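The Cough at Number 23

Everyone in Vivthorpe had the cough that July, even the vicar's dog. 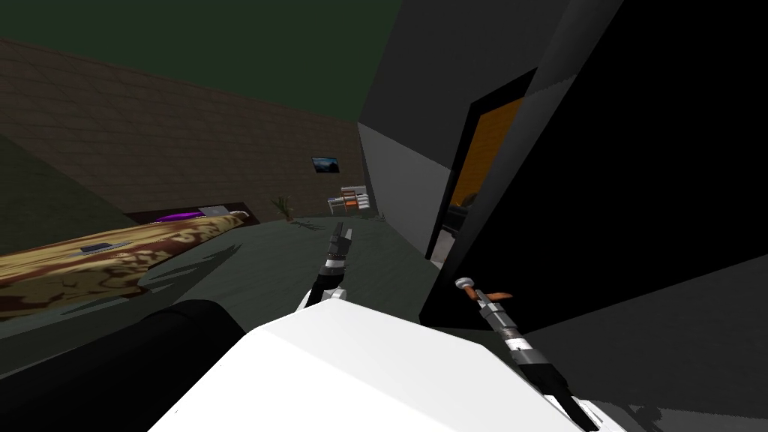

Lajos Pálfi
Short story writer

Mrs Ahonen swore by onion syrup - three spoonfuls, eyes shut - and carried a jar of it up the hill to her sister, who had a temperature of 100 and a temper to match.

"I'd sooner have my supper," croaked her sister.

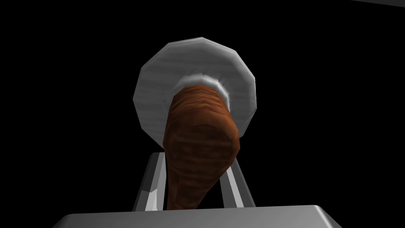
Something like a drumstick, held upright.

So they sat up late with the window open, coughing in turns, and talked of Murkton until the kettle boiled dry.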